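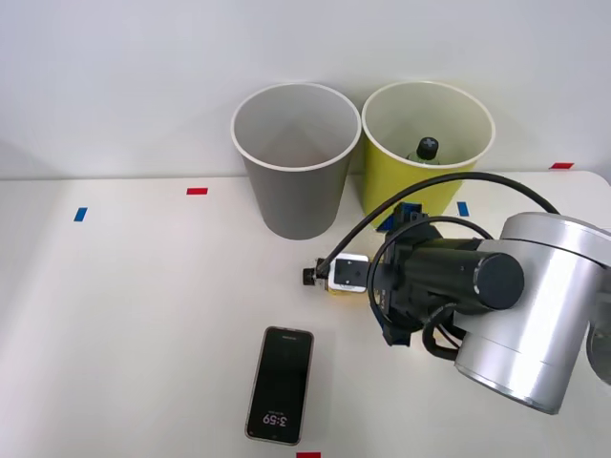

3.2 Two bins or one? Sorting small bottles at the bench

I came to this part of the study with a fairly strong hunch. Siyabonga Joubert and I had spent most of the July visits to the Evstead flats watching people throw things away, and what struck us both was how often a small bottle ended up in the wrong place for no better reason than that the right place was a step further on. So when we set up the bench sorting work I wanted the bins touching, or as good as, and I wanted them the same shape and the same size. If colour was going to do anything, it ought to do it on its own!

We settled on grey for general waste and yellow-green for bottles. (The Pasaribu survey used blue for bottles, and I did think about copying it, but half the households we visited already had a blue bin for paper and I could see that going badly.) We left lettering off the fronts as well. In the first round we'd had words on them, and people stood there reading, which is lovely for a signwriter and not much good if you want to know what the hand does before the head joins in.

The bottles were the small ones from the Sela kit, all with their caps on. I know there's a whole argument about caps on or caps off, and we come back to it in section 5, but for our purposes a capped bottle is simply a nicer thing to handle and doesn't leak on the table. Both bins stood at the back, up against the wall, so that everything had to be dropped in from the front or the side — you can't sneak round behind.

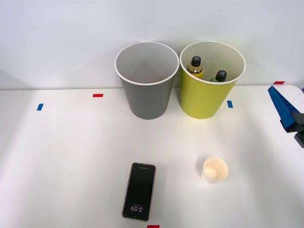

Figure 4. The grey and yellow-green bins at the back of the table, with two bottles in the yellow-green one. Strips of coloured tape mark the tabletop.

We logged 470 drops in all and kept 441 of them for the analysis. The rest were thrown out on the usual grounds, mostly because two items had gone in together and we couldn't agree which had been meant for where. I'd have liked to keep them, as muddled drops are surely part of real life, but Siyabonga talked me round and I think he was right.

What I hadn't expected was how much the bottles already in the bin would matter. A small bottle sticking up a little way is a very good label. Several people told us afterwards that they had looked into the bin before they had taken in its colour, and one said she'd have followed the bottles whatever colour the thing was. We hadn't planned for that. From round 8 onwards we wrote down what was lying in each bin at the start, and in round 9 we began with both of them bare, just to see. People dithered more. Not by a great deal, but enough for both of us to notice it from our separate notes.

There's an earlier hint of this in the Okton kitchen diaries, where people grumbled about bin day — the morning after, with everything emptied, was when the mix-ups crept in. We had put it down to tiredness. I'm less sure of that now, and I'd be glad to see somebody test it properly with the deeper bins used in shared kitchens, where a bottle drops clean out of sight and can't tell the next person anything. Our own were shallow enough for the tops to show, and I suspect that flatters the results a bit.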